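The Grallum Snack Tray

Home > Kitchen > Trays and Boards

White, low rim, rounded corners, and a cartoon bear who didn't ask to be involved. Sold by Jala, the small shop with too many trays.

We have been selling trays for long enough to know that customers come in two kinds. There are people who want a tray to carry things from one room to another, and there are people who want a place to put the lemons. The Grallum does both, though our own samples have spent most of their lives on lemon duty.

It's a plain rectangle with a rim just high enough to stop a lime that has made up its mind to leave. The rim won't stop a full mug of soup carried by a six-year-old, and we've stopped answering emails that suggest it should. The tray measures 432 mm along the long side (the factory works in millimeters and we gave up converting after the second argument). It weighs 400 grams with nothing on it. With a week's fruit on it, that's between you and your wrists.

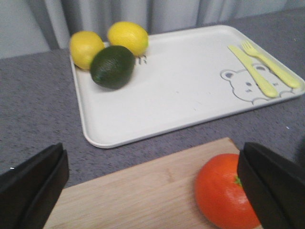
Which brings us to the bear. Hanyu Xia drew him in thin gray line for our first run, on the understanding that he would be temporary. We then asked customers if they'd like a version without him, and the replies were short and cold. He stays. He has two rounded ears and the expression of someone waiting for a bus, and he will look at you that way through oatmeal, toast and birthday cake. A child who wants to see the bear has to eat what is on top of him. We make no promises about vegetables.

The finish is matte, and matte finishes collect scuffs. Ours has them. If you want a tray that looks new after a year of forks being dragged across it, we'd suggest owning no forks. Most of the gray specks come off with dish soap and a soft cloth. The rest we've decided to call character, and so should you. Please don't use steel wool. Dong-geon Hyun in our returns department has seen what steel wool does and would prefer not to see it again.

What people put on it

Lemons, mainly. We asked. After that it's breakfast for one, a plate on the left and the knife and fork on the right, which leaves the back edge free for whatever fruit hasn't found a home. A round plate with a shallow lip fits comfortably if you push it over to one side. Two plates will go on only if they're saucers, or if you're willing to let one hang over the rim and think about it all through lunch.

The pale yellow knife and fork are plastic, made for small hands, and available separately under the name Feng. The knife has a rounded blade and will get through a banana. It'll have a go at a pancake. Please don't bring it to a steak and then write to us about the steak.
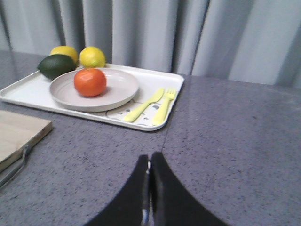
A word on where to keep it. The Grallum is a flat thing, so it ends up under other flat things. Catalina Cabral, who packs our orders, keeps hers upright between the bread box and the wall and says she has never once been able to get it out without the bread box coming too. Ours lives out on the counter behind the cutting board. It gives the lemons somewhere to be, and a lemon with an address is less likely to be found behind the toaster in December.

About that cutting board, as we get asked. It's the Trellico, in light wood, with a metal handle on the end, and it's a good deal thicker than it needs to be. The handle sticks out far enough to hang the board up, and also far enough to catch a sleeve. We like it very much. It will pick up stains and paler worn patches if you use it for its purpose, and oil helps a little. It's on its own page with its own complaints.
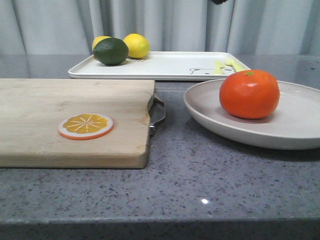
4 min read

The plate and the Feng cutlery are not included with the tray. Neither is the fruit. We put this in bold on the old site and it made no difference, so we're trying it in a normal voice.

Details

Color: white, matte
Length: 432 mm
Weight: 400 g
Price: $19 for the tray, $36 with the Feng knife and fork and the beige plate
Washing: by hand, warm water, dish soap
Microwave: no
Bear: yes

Stock is fine as of November 2021. The set sells faster than the tray alone, and we don't hold orders.

Comments (4)

Xuelian Shao
Bought one for my daughter and one for the counter. Hers is in better shape. Do you plan to do a bigger one? I have a melon problem.

Jala
No bigger one for now, sorry. The melon will have to go on the Trellico.

Tianyou Xiao
Rim is lower than I expected but fine for fruit. Four stars. Would be five but my son now refuses any plate that covers the bear's face, so he eats from a bowl in the corner of the tray and dinner takes an hour.

mrs_p_in_the_kitchen
Can you get turmeric off it? Asking before I try anything stupid.

We use cookies to remember what's in your basket. By continuing to use this site you agree to this. Sign up for our newsletter and we'll write when there are new trays.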